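Brown ring in cups does not go away after washing

posted by Gerasimos Nikolaidis, Monday

Hello everybody. I drink black tea all day, maybe 6 cups, and my cups get a brown layer on the inside. I wash them every evening with the normal dish soap and a sponge, but the color stays. In my old apartment in Gouveia I did not have this problem with the same tea. Is it from the water here? And can I use baking soda, or will it scratch the glaze? I don't want to buy a special product if it is not necessary.

3 replies

jevik_home

It is the water, I think. Hard water makes tea stain more. Baking soda is fine. Take 2 teaspoons, add a little water until it is a paste, and rub with a soft cloth. Leave it for 10 minutes before you rinse. 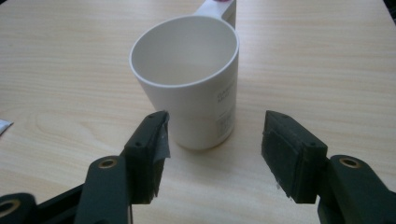
For the old stains you may need to repeat it the next day. Please do not use steel wool, it makes small scratches and then the tea holds even better. If your cups have a gold line, keep the paste away from it.

Plindum

just use bleach

Wasuner

I would not start with bleach. I had the same trouble with a teapot, and I filled it with warm water and one spoon of citric acid and left it until the morning. Rinse very well after, otherwise the first tea is sour. My packet cost less than one box of tea and I still have half of it in May.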